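Last updated: June
Reading time: 6 min

Handout 4: Collecting demonstrations by hand

Read this before the Thursday lab. It covers how we gather the examples that the Skaderley policy learns from, and what you should be thinking about while you do it. Robel Shiferaw wrote most of the first half and Mebrat Tamiru added the parts on pads and on throwing things out, so blame or thank accordingly!

What we are collecting

One demonstration (we call it an episode) is a single try at a task, from an open gripper at the start to an open gripper at the end. You hold the gripper, you do the job, and the camera on it records what the tool sees. Along with the video we save how far the jaws are open and how the tool moves through space. That's it. No joint angles, no robot arm in the room, and this is the part I love, because it means you can collect on any table you can walk up to.

The learning problem is plain supervised learning for now. Given the last few views, predict the next short stretch of motion and the jaw opening. We'll get to why "short stretch" beats "single step" in Handout 5, and it's a great story, so hang on.

The full set we are aiming for this term is 4000 episodes. Last year's group left us a smaller set called Tefera. You may look at it as much as you like, but don't mix it into your training runs yet, as its jaw readings use a different zero.

The view from the tool

Spend a few minutes just looking at wide-open starting views before you record anything. The fingers sit low in the picture and take up a lot of room, and they are the one thing that shows up in every episode no matter what the task is. The network will learn them very well. It will also learn the light, the grain of the table and the shadows under the fingers unless you give it many different tables and many different kinds of light. A patch of glare is fine. The same patch of glare in every episode is a problem, and a sneaky one, because your validation loss will look wonderful.

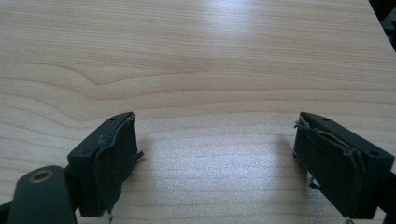 Figure 1. Open jaws over bare wood. Note the frayed pads and the glare near the top.

Now think about what a model could pick up from a view like Figure 1. The peeling strips are on the inner faces of the fingers, right where contact with an object will happen, and that is the region we most want the network to attend to. If one student collects all the cup episodes with torn pads and another collects all the spoon episodes with fresh ones, the pads become a label for the task! So:

- Log the state of the pads at the start of each session (fresh, worn, torn).
- Spread each task across more than one pad state.
- If you swap pads partway through, close the session and open a new one.
- Loose threads that move between the jaws can hide a small object. Check your first episode on the big screen before going on.

Do we want worn pads in the data at all? Yes, some. A policy that has only ever seen perfect fingers is going to have a rough time later. We just want the wear mixed in everywhere.

Recording a session

Work in pairs, one holding the tool and one at the laptop running Huddale, and trade places after each batch. A batch is 56 episodes. Start each one with the jaws open and hold still for 2 seconds, so the tracker can settle and we have a clean place to cut. Then do the task at the speed you would use to pass somebody a full glass of water.

Vary the start. Come in from the left, from the right, high, low. Move the object between episodes, and turn it too (people forget to turn it). If you fumble a grasp and recover, keep going and keep the episode! Recoveries are gold. They show the model how to get back from places a smooth demonstration never visits.

What to throw out

Delete an episode if tracking dropped, if a hand other than yours came into view, or if you gave up before finishing. Don't delete it for being ugly. Mark it "ugly" in the notes column and let Mebrat look.

Upload to Redon before you leave the lab. Sessions without a pad entry get bounced back by the script.

For next time

Pick two episodes of the same task from your own batch, play them side by side, and write a paragraph on where they differ before first contact. Bring a guess about which differences the policy should copy and which it should ignore.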